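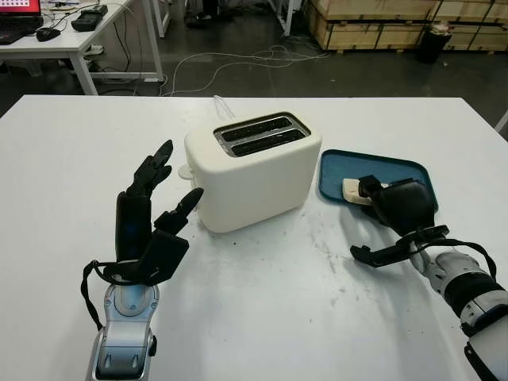 So what do you do about toast that comes out pale on one side? Turn the slice around and give it a short second go on a low setting, and stand there while it does.

I've been eating a ridiculous amount of toast since March, when I quit buying cereal (have you seen what a box costs now?), and I have gotten picky about it. My old toaster did fine with the thin sandwich bread and hated everything else. The new one is a plain cream two-slot, and I love it more than a grown woman should love a toaster!

The bread matters more than I wanted to admit. Felista Makori gave me half a loaf of her sourdough and I had to cut it myself, badly, so one end was thick as a paperback and the other you could read through. The thick end got stuck, of course. Unplug it first, please, and then use wooden tongs. I grew up watching people go in there with a butter knife and I still get the shivers.

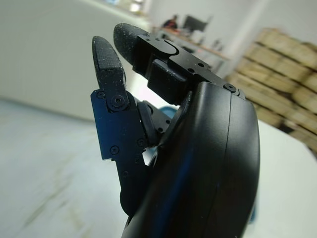
Then there's the crumbs. I'd been shaking mine over the sink every few months and calling that clean, until one Sunday the kitchen smelled like a campfire and I finally pulled the crumb tray out. Oh boy. Now I do it every week, cold and unplugged, and I brush the corners with an old pastry brush (the silicone ones are useless for this, get bristles).

I also started keeping a tray next to the toaster, and it's the best little change I've made in this kitchen. The slice lands there, the butter lives there, the jam drips there, and when I'm done the whole mess goes over to the sink in one trip. Mine has a rim, so the crumbs stay put — mostly.

Omid Karimi swears by freezing his bread sliced and toasting it straight from the freezer, and I've come around to that too. Put parchment between the slices or you'll be prying them apart at 6 in the morning with a spatula, swearing at a bagel. Next up is raisin bread, which burns if you so much as look away from it.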